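4.3 Checking the bin pick in the simulator

Run this check after any change to the base plate, the fingers or the bin position. The Clomari arm on the bench must be powered off while the simulator holds the controller port.

1. Start the simulator and load the Canard bench file.

2. Set the base plate rotation to match your bench. Measure from the front corner of the plate — the long table edge is too far away to give a good reading.

3. Enter the finger length. The default is 35 mm.

4. Set joint speed to 7 percent and run the pick routine as far as the hold point.

5. Step the wrist down 2 mm at a time until the fingertips are at the object on the bin floor. Stop if the contact flag comes on.
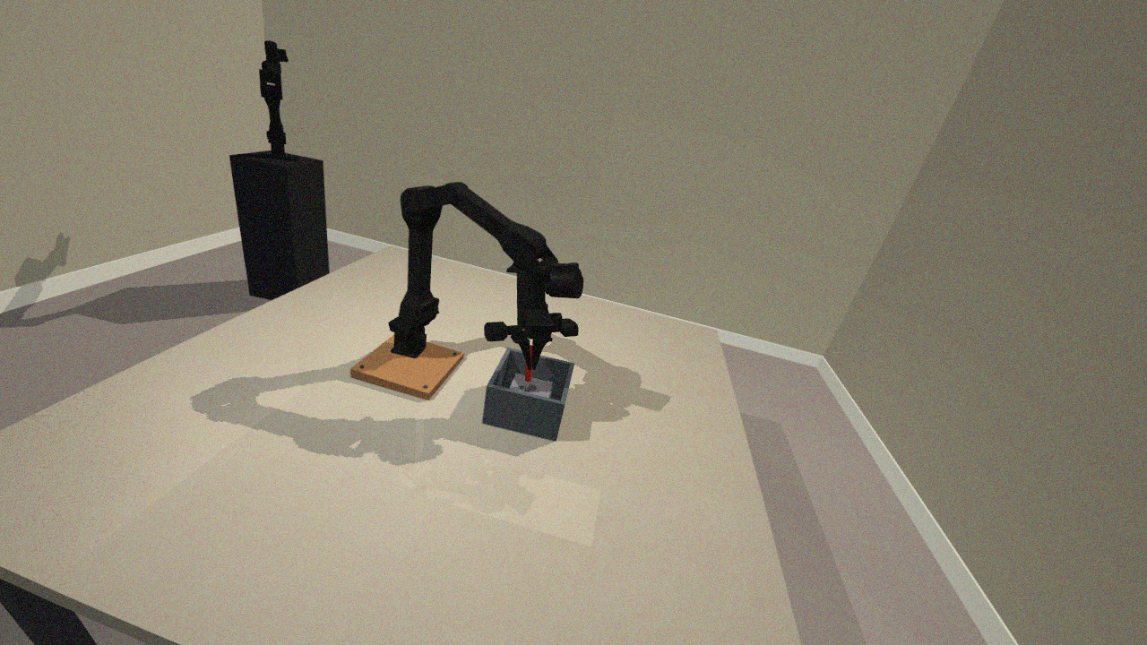 Figure 9. Simulated arm at the hold point, fingers lowered into the bin.

6. Look along the bin rim from two sides. Both fingers must clear the walls.

7. Save the pose. Copy the pose number to the sheet by the bench.

CAUTION: The simulator does not model cable drag. Leave some 31 mm of slack at the elbow before running a saved pose on the real arm.

NOTE: Poses saved before the October update use the old plate origin. Ask Indrek Ramanauskas for the conversion script.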